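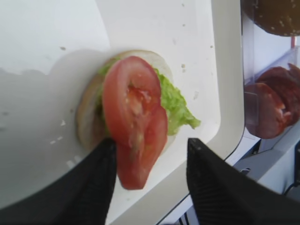
Burger Assembly Station – Inspection Checklist with Comments
Site: Jernlow Test Kitchen, Room 104
Form: 2633, June
Inspector: Zinash Abdella

1. Build order
Bottom bun, shredded lettuce, then tomato. Satisfactory.
Comment: Lettuce extends past the edge of the bun on the right. Portions should be centered before tomato is added.

2. Tomato placement
Slices are to overlap and remain within the bun. Needs correction.
Comment: The lower slice hangs over the rim of the bun. Staff are to reposition it before the top bun is placed.

3. Vegetable container
Cabbage and lettuce are to be kept on separate sides. Satisfactory.

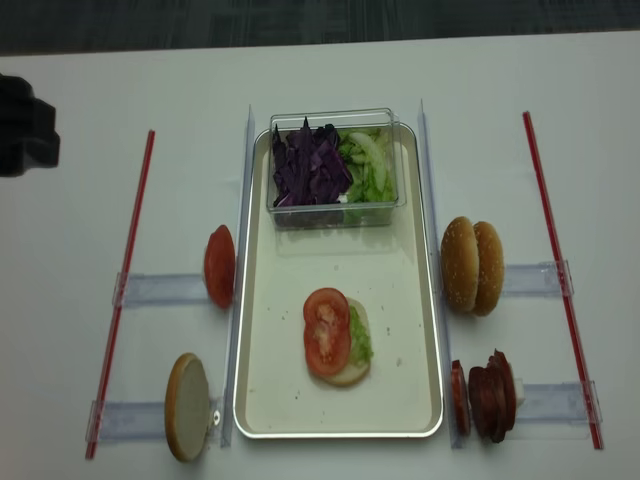 Item 3: Purple cabbage at left, lettuce at right, container at the far end of the tray.

4. Tray surface
Wipe down between builds. Needs correction.
Comment: Crumbs noted on the tray – see Kohlhase cleaning procedure, section 67.

5. Dividers
Clear dividers are to stand along both long sides of the tray. Satisfactory, with comment.
Comment: Check that the left divider is upright before each build.

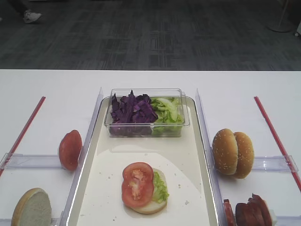
6. Staged ingredients
Buns and spare tomato are to be kept outside the dividers. Satisfactory.
Comment: Sesame bun tops are staged at right. The bun half at left is to stay propped on its edge.

Corrections to items 2 and 4 are due before the next inspection. Return the signed form to the Zakow office.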